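Print this page | E-mail this page
Search the safety library Enter keyword Go
Monday, February 24, 2020
By the Facilities Desk, Pisharody Property Services

Break Room and Kitchenette Inspection: Torgate Building

Form 966. Complete one form per room. Mark each item OK, NO or N/A and write a comment for every NO.

1. Outlets and cords
1.1 GFCI outlets near the sink trip and reset on test. OK
1.2 No extension cord in permanent use. NO
Comment: Cord found behind the refrigerator on level 8. Removed. Electrician to quote for an added outlet.
1.3 Cord jackets free of cuts and crushed sections. OK
1.4 Panel directory matches the kitchenette circuits. NO
Comment: Breaker labels date from before the November rewiring. Relabel.

2. Countertop appliances
2.1 Door closes flush, seals clean, hinges tight. OK
2.2 Vent openings clear on all sides. OK
2.3 Timer returns to zero and cuts power. OK
2.4 Control markings legible. NO
Comment: Toaster oven on level 3, dial markings worn off. Replace the unit or fit a new dial.
2.5 Total load on any shared circuit within rating. OK
Comment: Nameplate on the level 3 microwave reads 1,000 watts. It may not share an outlet with the kettle.

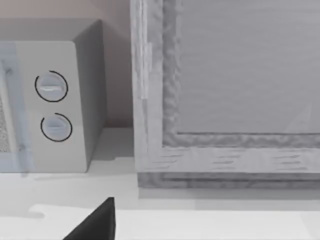

Item 2: white microwave oven with two dial controls.

3. Fire protection
3.1 Extinguisher mounted, gauge in range, tag current. NO
Comment: Tag on level 5 expired. Cloltis notified for service.
3.2 Path to the extinguisher clear. OK
3.3 Smoke detector responds to test button. OK
3.4 No paper goods stored on or against heating appliances. NO
Comment: Napkins moved to the wall cabinet. Repeat finding, see prior form.

4. Water and floor
4.1 No leak at sink trap or supply valves. OK
4.2 Hot water at tap below limit set in the building plan. OK
4.3 Floor dry, mats flat. NO
Comment: Mat edge curled at the level 8 sink. Pornia mat ordered, 64 inches long.

5. Follow-up
Items marked NO stay open until the building office signs the work order. Items 1.2 and 3.1 are priority. Attach the work order number to the back of this form.

Print this page | E-mail this page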